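Alell Two-Arm Trainer: Set-up Guide
Section 9: Showing the toast task by remote control

Revised 2021-10-08 by Elin Rosser

By now you will have the arms bolted down, the Seltari hand controllers paired and the first practice moves behind you, so well done for getting this far! Making toast is a lovely first proper task, as everybody already knows how it ought to go, and it gives you a bit of everything: gripping, lifting, lining up and letting go.

Before you begin

Leave the toaster unplugged for the whole of this section. The arm is learning where to reach and how hard to hold, and it can learn all of that from bread you toasted earlier in the kitchen.

1. Set the toaster down with its control panel facing you and the slots running the way you mean to keep them.
2. Move the arms to the start position and let them settle.
3. Open the wrist view on your screen. You want both fingers showing at the lower corners, with the toaster between them. If one finger has wandered out of sight, press Centre and wait for the tone.

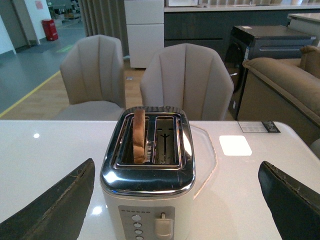
4. Put your hands in the controllers and squeeze very gently until the fingers answer. Take your time over this, and have a little wiggle about before you press Record, because everyone's first squeeze is too strong and it is far nicer to get it out of the way.

Caution: Keep the fingers clear of polished metal when closing. A scratched toaster is a nuisance, but a finger pad that has been dragged along a hard edge may start to slip, and then you will be puzzling over dropped toast for the rest of the afternoon.

Recording a demonstration

5. Press Record and count to two before you move.
6. Bring the open fingers down either side of the slice, stop, and close. Small stops of this kind help the trainer find the joins between one part of the task and the next.
7. Lift straight up until the slice is well clear of the slots, and only then move sideways.
8. Lower the slice on to the plate, open the fingers, and go back to the start position before you press Stop.

Note: Please do keep your untidy attempts, provided the slice ended up on the plate. Ayanda Mkhize, who wrote the first lesson pack for us, found that a set of perfectly smooth recordings left the arm rather lost whenever the toaster had been nudged. Shift yours a finger's width between recordings and you will get a much sturdier result.
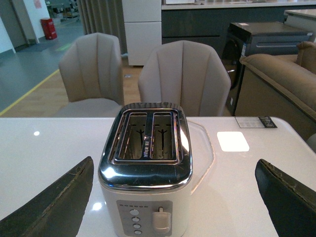

How many recordings do I need before I let the arm try on its own?
Plan on 22 good ones for a single slice. If you change to a different toaster, record a fresh set and keep the old one under its own name.

Sharing the work between two arms

Once one arm is lifting toast nicely, you can ask the other to look after the plate. It takes a little more patience, rather like patting your head and rubbing your stomach, but it does come.

9. Select Both Arms and give the plate to whichever side feels more natural to you.
10. Take hold of the plate by its rim, with one finger above and one below, and raise it just enough to clear the worktop.
11. Bring it in beside the toaster and hold it there. Rest your elbow on something if your hand tends to drift.
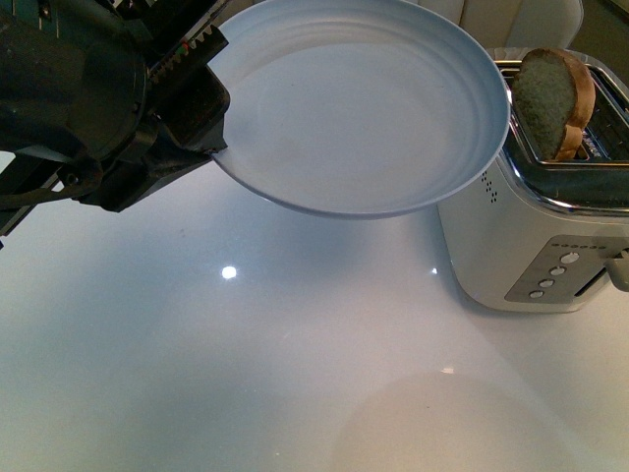 12. With the plate steady, carry on with the slice as in steps 6 and 7, and set it down in the middle of the plate.
13. Lower the plate to the worktop before opening the fingers that hold it.

Caution: Never press Stop while the plate is in the air. Stop relaxes the grip on both sides. If you need a breather, press Pause, which holds everything as it is.

If the grip feels weak on a shallow rim, try the softer Bozkurt pads from the spares tin, and run the squeeze check in Section 2 again after fitting them. Save your recordings under the task name, followed by your initials, and copy them across to the trainer before you switch off the arms.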